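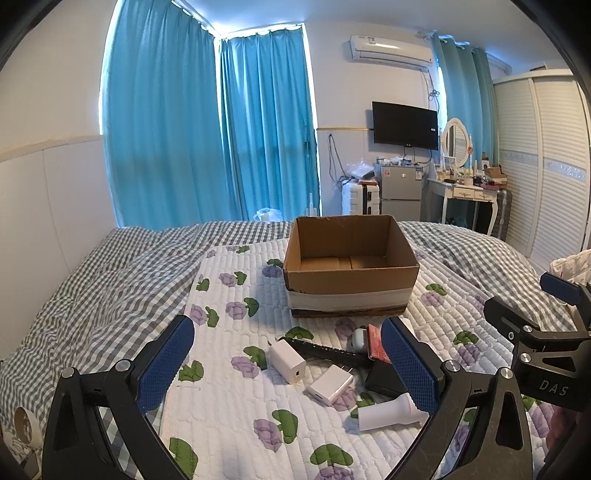 Trerano 3-Port Travel Charger: Two Months In

Print | E-mail

I bought this one in May after my old charger quit on me halfway through a trip to see my sister, and I've been pretty happy with it! It cost me $52, which made me wince a little (my last one came free with a phone). But it fills my phone while I shower and get dressed, and my tablet can share the plug overnight without any fuss. It does get warm with all 3 ports going, and the little green light is way too bright for a hotel room, so I stuck a Band-Aid over it. The cord is short, too. Would I buy it again? Yep, though I'd wait for a sale.

Reviewed by Ilze Venckus

Recent reviews
Ukum Packing Cubes
Trindade Neck Pillow
Trikosbridge Luggage Scale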